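Three Votes

By seven in the evening the school gym in Putton was so full that people were sitting on the gymnastics mats, and Nafula Massawe loved every one of them for it. Two weeks ago she couldn't get her own cousins to talk about the council race. Now there were folks leaning on the climbing ropes, arguing about ferry schedules!

"You're grinning," said Wekesa Urio, who had printed her flyers and driven her to every porch on the east side.

"I'm allowed to grin. Look at them."

"They came to yell about the ferry."

"Then they came," said Nafula.

The ferry to Kirui had stopped running its late boat in August, and that was the whole election, really. If you worked the second shift at the Clustel cannery you got off at ten, and the last boat left at nine-thirty. People slept in their cars. People slept on Mwajuma Koech's couch, and on her floor, and once in her bathtub with a quilt. The town said it had no money for the late boat. Then the town found 2,000 dollars for a new sign at the harbor, with a heron on it, and that was the day Nafula walked into the clerk's office and asked for the papers.

Her opponent was Hartmut Stüber, who had held the seat for so long that his nameplate had faded. He wasn't a bad man. He had taught half the gym to swim. He stood at the microphone in his good brown jacket and talked about reserves and prudence, and he was so calm about it that you could feel the room getting sleepy.
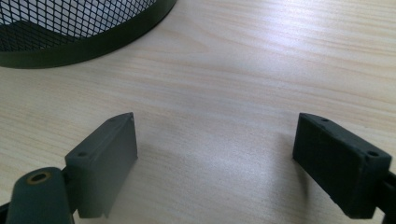

Then Mwajuma got up. She hadn't planned to, you could tell, because she still had her coat half on and her purse in her hand.

"Hartmut," she said, "when's the last time you took the boat?"

He thought about it. He gave it real thought, and Nafula liked him for that. "The spring before last," he said.

"Well, come on Wednesday. Come at ten. I'll make soup."

And he did! That was the part Nafula told everyone later, leaning over fences, waving her hands. He turned up at the landing in the rain with an umbrella too small for him and stood with the second shift while the dark water slapped at the pilings. Asger Sveinbjörnsson, the ferry captain, was there too, tying down for the night, and he told Hartmut what the fuel cost and what the crew cost, and it came to a lot less than anyone at town hall had been saying. Hartmut wrote it all on the back of an envelope. Then he went to Mwajuma's and had two bowls of soup.

"You realize he might win now," Wekesa said in the car.

"I know it."

"He'll say the late boat was his idea."

"Let him say it – as long as it floats."

But she knocked on doors until her knuckles were sore, all the same. She did the hill streets and the trailers out by Olura Creek, where a woman in a bathrobe kept her talking for an hour about culverts, and it was a wonderful hour. Who knew there was so much to say about culverts? Nafula went home and read about them until midnight.

On election night they counted in the gym, and it went on and on. Somebody brought doughnuts. Kids slid across the floor in their socks. When the clerk finally stood up, she had to read it twice, because of the noise: Stüber, 684. Massawe, 687.

Three votes! Wekesa picked her up off the ground, which he'd never done before and which hurt his back for a week. Mwajuma was crying and shouting at the same time.

Hartmut came across the floor with his hand out. Then he dug in his jacket and gave her the envelope, gone soft at the corners, with Asger's numbers running down the back in pencil.

"The fuel figure's before tax," he said. "You'll want to check it."

"Are you busy tomorrow?" Nafula asked.

He looked around the gym, at the doughnuts and the sliding kids. "No," he said. "I guess I'm not."

"Eight o'clock, then. Bring a pencil."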